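Pick-and-Place Practice Rules: Frequently Asked Questions

Welcome! These are the questions we get most often about the Bekport good practice rules for robots that handle groceries. Hilde Verbeke and Ekrem Avcı keep the page up to date, and we love getting new questions, so keep them coming. The produce stand and the blue basket come up in nearly every answer.

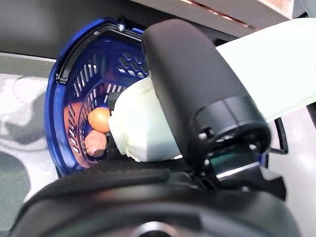
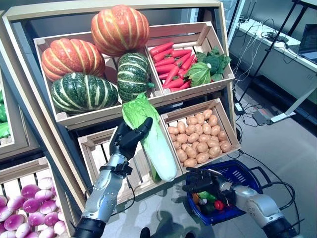

Who are the rules for?

Anyone who runs, resets or watches a grocery task, whether it's your first Friday or your hundredth. They cover one-arm and two-arm setups, and they apply to practice runs as much as recorded ones. If you're only visiting, read the floor section and you're set.

Do I have to use the full stand?

No, and starting small is a great way to learn! Pick one kind of item and one crate, get comfortable, then add more. Potatoes and carrots are a wonderful next step (so many ways for a heap to shift when you pull one out). Just write down which crates you used.

Can both arms go into the basket together?

Not under the current rules. One arm enters, the other stays outside the rim until the first is clear. We tried a looser version in April and the notes got very hard to compare.

How hard may the hand squeeze?

Start at the lowest grip setting that lifts the item and go up one step at a time. Large leafy items such as napa cabbage should be held around the middle, with the leaves left free. For round items, look for contact on two sides before lifting. Please don't copy a setting from one hand to another, even between two of the same model.

Do covered fingers count as a different gripper?

Yes! A fabric cover changes the grip more than most people expect, and it's one of our favorite things to test. Log the cover, and check it for bunching at the tip before each block of runs. A worn cover gets swapped between blocks, never in the middle of one.

What is the rule for cables?

Keep them out of the arm's reach and off the walking path. Before you power up, move the arm by hand through its full range and watch each loop. If one catches on the basket or a crate, reroute it and start the check over.

How long is a block?

100 picks at most, then a break for you and a check of the joints. A full set is 400 picks, and you can spread it over as many days as you like.

When should I press stop?

Any time you want to. You don't need permission and you don't need to explain it afterward. A stopped run is still a good run for the log, and some of our best fixes came out of them.

Where do I send a suggestion?

Use form 3513 at the front desk, or tell Hilde or Ekrem in person. Ekrem reads every one and is thrilled when somebody spots a gap.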